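Plisport: grasp planning for two-arm bagging
Final report, Software Group Project
Submitted 30th May

3. Planner

The planner is a small state machine written on top of the motion library we were given in February. One arm is the holder and the other is the picker. The holder keeps the bag up by its top edge and the picker handles single items on the table. Each arm has its own queue, and a shared lock (module Bitness) stops both from entering the middle zone at once.

Targets come from the wrist camera. The overhead view is used only to check that the zone is clear - it was too coarse for small wrappers. 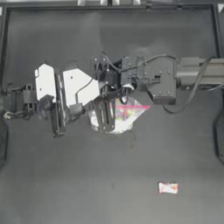
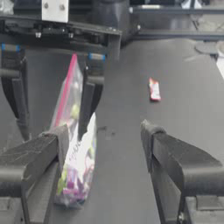

Both views: bag held by one arm, one wrapped item on the table.

4. Perception

We trained the detector on 1843 labelled crops, with 172 kept back for testing. Clear plastic was the hardest class. The depth values behind it jump between the bag and its contents, so the code ignores depth inside the bag mask and uses the last good height from the arm joints.

Training ran for 2000 steps. Longer runs made no difference to the test score.

5. Problems and further work

The lock times out after 15 seconds and both arms go back to their start poses. This is safe but slow, and it drops the current plan. We would like to keep the plan and resume it. The Mamano logging tool also needs matching clocks on both arms, which we did by hand.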